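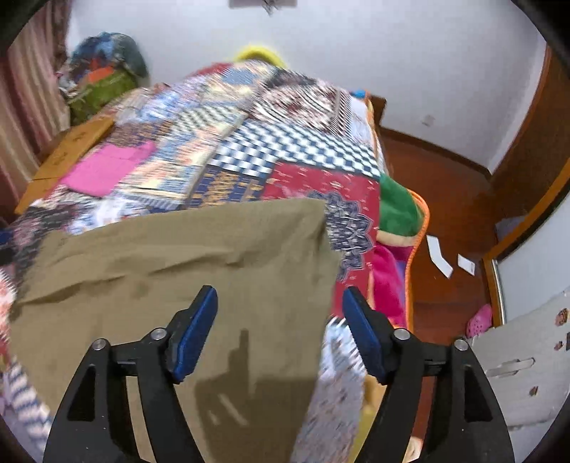
Khaki-brown cloth on a bed, with the blue finger pads of a gripper in front.

Allum cordial

Allum cordial is a sour, slightly fizzy drink made from rosella calyces, ginger and raw sugar, and it comes from the small town of Urotcombe. I've written most of this entry myself because the old one was two lines long and got the main ingredient wrong (it said hibiscus tea, which made a few people at home pretty cross). If you know more than I do, please add to it!

Name

The name comes from Allum Creek, which runs behind the first shed where the drink was bottled. It has nothing to do with alum, the pickling salt, though I've been asked that more than once. Older people in town just call it "the red". You'll also see it written as Allum's Cordial on some of the early labels, with an apostrophe that dropped off later on.

History

People around Urotcombe were making rosella jam and syrup in their kitchens long before anyone thought of selling it. The business side starts with Mariama Kwofie, who moved to town in 2000 and missed the sobolo she'd grown up drinking - a dark, gingery hibiscus drink that's sold cold all over Ghana. Her neighbours had more rosellas than they could use, so she cooked up a batch their way, then a batch her way, and ended up somewhere in the middle. She told me the first lot was far too hot with ginger and her kids wouldn't touch it.

She sold it at the Saturday market under the name Asante, in old lemonade bottles with handwritten labels. The name changed to Allum when the shed was leased, and Asante was kept for the stronger ginger version. I like that one better, but I know I'm in the minority.

In its second year the business nearly folded after a frost took most of the crop. Growers further up the coast sent down dried calyces to fill the gap, and the dried stuff made a darker, flatter drink that some customers came to prefer. That's where the winter bottling comes from.

How it's made

The rosellas are picked in May, when the calyces are fat and snap off cleanly. The seed pods are pushed out with a bit of metal pipe (everybody in town seems to own one) and boiled on their own first, as they hold most of the pectin. Too much of that liquid and you get jelly, so only a little goes back in.

The calyces are simmered with sliced ginger, strained through cotton, and mixed with raw sugar while the liquid is still warm. A small amount of ginger starter is added once it cools. It then sits for 2 days before bottling, which gives it the light fizz without any real alcohol to speak of. The current recipe uses 22 kilos of fresh calyces to a batch, up from the 27 litres of loosely packed buckets they used to measure by - and yes, that makes the old and new recipes very hard to compare, I've tried.

Barex

Barex is the bottling outfit that took over the filling and capping when the shed got too small. It doesn't own the recipe, though you'll read otherwise in places. The contract was signed on Friday, June 8, 2018, and the clear bottles were swapped for brown ones soon after, to stop the colour fading on shop shelves.

Serving

Most people drink it one part to four with cold water or soda, plus a squeeze of lime. It's also good poured over vanilla ice cream, and the bakery in Urotcombe brushes it over a plain tea cake. Opened bottles should be kept in the fridge.

See also: Rosella jam; Ginger beer; Sobolo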